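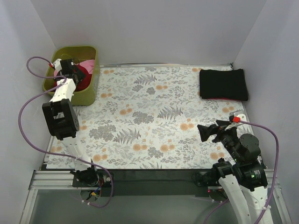

Golnar Nikzad wrote to me under my last review that a basket for cloths must have low sides, otherwise you pull out three cloths when you want one, and she asked if the green one from Steseo is worth the money. I promised her an answer, and I give also my opinion on the fern mat from the same shop, because I bought both together in December and I use them together.

First the basket. It is olive green plastic, rectangular, and the sides open a little toward the top. I like this shape very much. When the hand goes in, it does not hit the corner, and the cloths can be pushed to one side. I keep in it the clean cloths which are not folded yet. A red one and a pink one have plenty of place, and you see at once which is which. With more than 5 kitchen cloths it becomes a pile, and then Golnar is right, you pull one and the others come also. For one day of washing it is enough for me. For a family I would take two baskets, or the bigger model, which I did not try.

The color is darker than on the shop page. On my screen it was almost the green of a young olive, at home it is more like an army jacket. It did not disturb me but I know people who would send it back.

What I do not like: the basket is light. If you pull a cloth which is caught under another one, the whole basket moves with it. I put it now in the corner, against the wall, and there it stays in its place.

Now the mat. The background is white, with gray and slate-blue ferns, small gray blossoms and round flowers in peach orange. I was afraid that so many flowers would make me tired, but they are spread evenly and there is free white between them. For folding it is useful in a way I did not expect. A black cloth is very clear on it, so I see immediately if the corners meet. Pale pink is more difficult, especially in the evening with the lamp, because my eye mixes it a little with the peach flowers. If you have mostly light-colored cloths, choose the plain dark mat. My friend Misaki Furukawa has that one and she finds it better for white napkins.

The mat was rolled in the package and one short side wanted to stand up. I put heavy books on it for two nights and after this it was flat. The shop could write this on the label. Crumbs are easy to see on the white, and coffee also, unfortunately. I wiped one spot the same morning and it left no mark. I cannot say what happens with red wine.

About the price I have a mixed feeling. I paid 700 for the mat and 325 for the basket, in our money. Furnix sells a basket of similar size for less, but with straight sides, and I had it before and gave it to my brother. The mat is expensive for what it is. I would wait for a discount, they had one in autumn.

So, Golnar, for the basket my answer is yes, if you put it in a corner and do not fill it to the top. For the mat, yes if your cloths are dark or strong in color. I will write again in summer if the white turns yellow, there is much sun in my room.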